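Seminar Textilpflege und Haushaltsökonomie
Handout zur 2. Sitzung: Was Pflegehinweise versprechen

Ausgangslage
Pflegehinweise gelten vielen als gesichertes Wissen. Das sind sie nur zum Teil. Die Symbole im Etikett nennen die schonendste Behandlung, für die der Hersteller einstehen will, also eine Obergrenze. Ob ein Tuch bei 40 Grad sauberer wird als bei 30, steht dort nicht. Trotzdem wird das Etikett in der Ratgeberliteratur gern als Empfehlung gelesen.

Zur Studie Vandel
Pflichtlektüre für heute. Befragt wurden 1110 Haushalte, verwertbar waren 835 Bögen. Was mit dem Rest geschah, erfährt man nicht, auch im Anhang nicht. Die Autoren schliessen aus den Antworten, dass Bügeln die Lebensdauer von Baumwolle verkürzt. Gemessen wurde das nirgends - gefragt wurde, wie alt die Leute ihre Geschirrtücher schätzen. Wer weiss das schon von seinen Geschirrtüchern?

Knitter und Falte
Wir trennen die Begriffe im ganzen Semester. Eine Falte ist gelegt, ein Knitter entsteht ungeplant. Die Werbung verwischt das, «knitterfrei» heisst in den meisten Fällen bloss knitterarm nach Ausrüstung mit Harz, und die lässt mit den Wäschen nach.
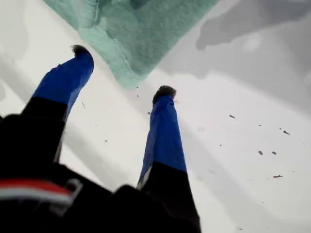

Knitter im Tuch: zweites Bild.

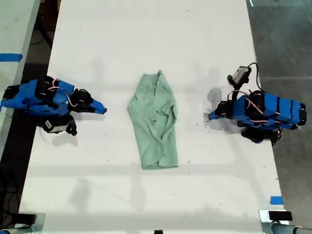 Florian Kälin wandte ein, die Schätzfragen seien so schlecht nicht, solange alle Haushalte in dieselbe Richtung danebenlägen; für einen Vergleich zwischen Büglern und Nichtbüglern genüge das. Das stimmt, falls sich beide Gruppen gleich irren. Belegt ist es nicht. Wer bügelt, hat jedes Stück öfter in der Hand und sortiert vermutlich früher aus.

Zum Vergleich: Versuch Holst
139 Tücher, gewaschen und getrocknet, die Hälfte davon gebügelt (bei ungerader Zahl schon merkwürdig). Immerhin wurde die Reissfestigkeit geprüft. Der Unterschied war klein, und eine Angabe zur Streuung fehlt.

Bis zur nächsten Sitzung
Vandel, Kapitel 2, nochmals lesen, diesmal mit dem Fragebogen daneben. Ein eigenes Etikett mitbringen und notieren, welche Aussage darauf überprüfbar wäre und womit.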